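Fitting the fins on your Weker 6'2

By Nélida Ojeda | June | 6 comments

Okay, board's out of the bag – let's get the fins in! I ride mine as a thruster, so that's the set-up I'm walking you through.

1. Lay the board deck-down on a towel and rinse any sand out of the fin boxes.
2. Start with the center fin. It's the one with the same curve on both sides.
3. Slide the front tab in first, then press the back down until the base sits flush.
4. Do the side fins the same way, flat faces toward the stringer.

Caution: never hammer a fin in with your palm. I cracked a box doing that and the repair guy in Vitermont charged me 162 bucks (ouch).

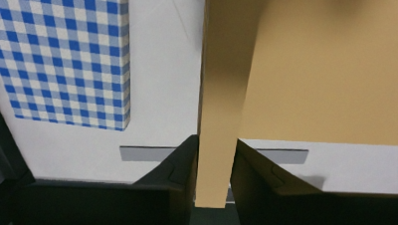
5. Turn each screw until it's snug, then stop. If you feel it grinding, back it out and start over.
6. Wiggle every fin. A little click means the screw needs another quarter turn.

Note: Luvton screws are a hair longer than the Jiang ones, so keep them in separate baggies.

Share (2) | Contact | © Weker Surfboards | Back to top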